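Folding bench notebook - December

Start 7 am. Heater on in the back room, lights left as they were. I'm writing this up over the day and it will jump around a bit.

Where we are: the Resta line at Hikeris still gets its returned and end-of-season clothing sorted and folded by hand. Sernasar asked us to look at the folding part first and the sorting part later. I think they have it the wrong way round but that's what's in the agreement, so folding it is. The bench here stands in for one station on the line. Same job: unfolded stuff in a bin on one side, folded stuff stacked on the other, one garment at a time in the middle.

Spent the first hour re-reading my notes from the visit to Hikeris. Things I want to keep in front of me:

The people on the line don't fold the way the work card says. The card says sleeves in, then halves, then halves again. Most of them do a quick shake, lay it down, smooth it with the flat of the hand and do the sleeves and the first half in what looks like one motion. If we teach the arms from the card we'll get a slower version of something the floor stopped doing years ago.

They also check while they fold. Missing button, pulled seam, makeup on the collar - it gets tossed sideways into the seconds tub without a word. That step is not on the card at all. If the arms take over the folding, the checking goes away unless somebody is told to do it, and right now it's not in anybody's job description. Raised this with Sernasar by email and again on the phone. They have it on a list.

Stack height matters more than I expected. The packers further down grab by the stack, and if the folds are uneven the stack leans and they have to square it up. A sloppy fold saves time at one station and costs it at the next.

Morning session. Jinlong Jia had the controls and I kept the log. We agreed to stick to short sleeves and tees until the lay-out step is behaving, then go to long sleeves. Striped fabric stays in the mix. Jinlong wanted to pull it out and I said no, the line doesn't get to pull it out.

Main point from the morning is that laying out is the job. Folding from a good flat lay is mostly solved as far as I can see. Getting from a heap to a good flat lay is where the time goes and where the operator gets tired. The hem is the worst of it. The neck and shoulders have some structure and tend to go where you put them, the hem bunches up and then you're chasing it with both wrists close together and not much room to move.

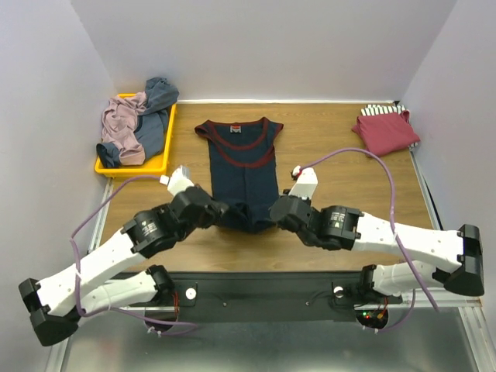 Do the people on the line lose their jobs if the arms go in?
Hikeris has said there will be no layoffs from this trial, and that two of the folding stations would turn into checking stations with the same people and the same hourly rate. That is what they have told the floor, and I have only seen it in the meeting notes, so I'm recording it here as something said and not something signed.

I put that down because it came up at the visit and I didn't have a good answer at the time. One of the women near the end of the line asked it straight out. I said I'd find out. I want to be able to go back with the wording in hand.

The other thing she said is that folding is the bit of the day where you can talk. Checking under a lamp is head-down work. So even with the same pay and the same hours, the day gets a different shape. Older hands also rotate onto folding when their shoulders are sore from the packing end. If the folding stations go, the easy spot in the rotation goes with them. I don't know what you do about that from our side of the fence, but it ought to be in the report. Drafted a paragraph for it. It needs work, it reads like a complaint.

Lunch. Ran the numbers badly on a napkin and won't copy them here.

Afternoon. Feng sent the revised station drawing. They've put the bin on the left and the stack on the right, same as our bench, which is good. They've also closed the station in on three sides and left no gap for a person to reach in from the back. I don't like it. On the line at the moment if something snags, the person at the next station leans over and sorts it. With the drawing as it stands they'd have to walk around to the front, and the front is where the arms are mounted, so it means a full stop every time. Wrote back asking for one of two things: a hinged panel on the stack side, or a proper pause button within reach of the next station. Suspect they'll go for the button.

The pause needs to be something anyone can press without getting in trouble. There was a story at Hikeris about the old bagging machine, where a stop got logged against your name and so people stopped stopping it and just fished bags out while it ran. I would rather have too many pauses. Asked that the log record the time and the garment and leave the person out of it. Jinlong agrees.

Who clears the faults is another open question. Sernasar assume a technician. There is one technician per shift and he's usually at the conveyor. In practice it'll be whoever is standing closest, and they should be trained for it and paid for it. The draft training plan has 5 sheets and 2 of them are about logging in. Nothing in it about what a bad grip looks like or when to leave the machine alone and let it try again. I've offered to write that part. Plain words, photos, no jargon. Will ask if someone from the floor can read it before it goes out.

Jinlong's point, which I think is right: the people who fold now are the ones who should be teaching the arms. They know what a sleeve is going to do before it does it. I've been at this bench for weeks and I still get surprised by a cap sleeve. If Hikeris would release a couple of people from the line for part of a shift, on normal pay, we'd get better folds to learn from and they'd get a say in how the thing behaves. Sernasar's first reaction was that it would slow the line. It would, a little. Will ask again in writing.

Small bench items:
- Cables fine today, no pulling. Check the ties again before the long sleeve work.
- Bin is a good height for us. Measure the one at Hikeris before anyone orders anything, I have a feeling theirs is deeper.
- Dark fabric on the light table reads well. Try a dark garment with a dark lining and see if that still holds.
- Spare grip pads, order more.

Finished at 4:30. Jinlong is in tomorrow morning without me and will carry on with short sleeves. Please don't start the long ones until I'm back, and write down every time you give up on a hem and start again, even if it's only a tick on the page.

Still to send: email to Hikeris about releasing people from the line, reply to Feng if they answer tonight, and the training sheet outline.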